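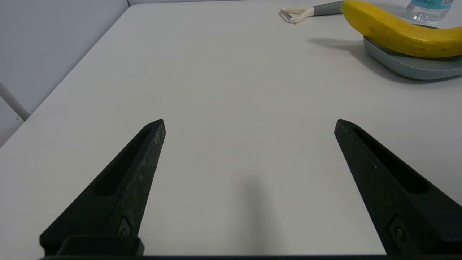 Life & Table > Eating Well > Features

My Year Without Wheat (and the Bread That Saved It)

I gave up gluten in February, which is a terrible month to give up toast. My doctor in Menonport was very kind about it. She handed me a leaflet, and I went straight home and ate a rice cake over the sink, feeling sorry for myself.

The rice cakes lasted 5 days. Then I started baking, badly! My first loaf was all rice flour and it crumbled if you looked at it. The second had so much xanthan gum in it that it bounced (I used tablespoons where the recipe wanted teaspoons, my own fault).

What turned things around was psyllium husk. My neighbor Nandini Thomas swears by it, and she let me copy her recipe onto the back of an envelope: 297 grams of buckwheat flour, a good scoop of husk, yeast, salt, a little honey, and more water than seems sane. You let it sit until it turns to a sort of wobbly dough, then bake it hot in a lidded pot.

Wait until it's cold to slice it. I know, I know. I've ruined two loaves by not waiting.

Eating out is still tricky. Soy sauce gets me every time, and so do soups thickened with flour, so I ask a lot of questions now and tip well. Next month I'm trying bagels.

Contact us | © Conosau Magazine | Back to top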